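Plonddale Adult Learning Center Adds Evening Cooking and Nutrition Courses

PLONDDALE, November – The Plonddale Adult Learning Center will open a new set of evening courses in home cooking, food budgeting and basic nutrition this winter. Registration begins Monday at 9 a.m. and stays open until all places are taken.

The courses are paid for by a grant from the Kwan Fund for Community Education, which has supported the center's English and bookkeeping classes in past years. The grant covers instruction, ingredients and printed course materials. Students who live in Plonddale or Drundlow pay a registration fee of $20 per course. The fee is waived for anyone already enrolled in another class at the center.

Demand for the courses came out of a survey the center mailed to former students last spring. It drew 800 replies. Cooking at home on a limited budget was the subject requested most often, ahead of computer skills and tax preparation. Many of those who answered said they worked during the day and could only attend after 6 p.m.

Eleven courses are on the winter schedule. Most meet once a week for six weeks, and each session lasts two hours. Subjects include soups and stews, bread for beginners, cooking with dried beans and grains, meals for one or two people, and reading food labels. A course on packing school lunches is planned as a single-session class and will be offered twice. Two of the courses will be taught in Spanish.

"People told us they wanted to learn things they could use the same week," the center said in a statement. "We built the schedule around that. The recipes use ingredients sold at ordinary grocery stores, and the equipment list is short."

Classes will meet at the center's main building on Kakach Street, where the teaching kitchen reopened in September after repairs to the plumbing and ventilation. Each hands-on class is limited to 20 students. The nutrition and budgeting courses meet in the lecture room on the second floor, which seats 42.

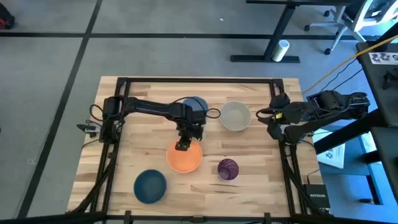
Students in the hands-on classes should bring an apron and a covered container for taking food home. Closed-toe shoes are required in the kitchen. Knives, pans and mixing bowls are supplied. Anyone with a food allergy is asked to note it on the registration form so that instructors can adjust recipes before the first session.

The Drundlow bus stops across from the main entrance, and the last evening departure is at 9:25 p.m. Free parking is available in the lot behind the building after 5 p.m. The kitchen, lecture room and restrooms are wheelchair accessible.

Registration forms are available at the center's front desk and at the Plonddale and Drundlow public libraries. Completed forms may be returned by mail or in person. Phone registration will not be offered this term. Places are assigned in the order forms are received, and a waiting list will be kept for each course.

A spring schedule will be announced in February.

About the Plonddale Adult Learning Center

The Plonddale Adult Learning Center is a nonprofit school offering day and evening classes to adults in Plonddale, Drundlow and the surrounding area. Its programs include English, high school equivalency preparation, bookkeeping and home skills. The front desk is open weekdays from 9 a.m. to 8 p.m.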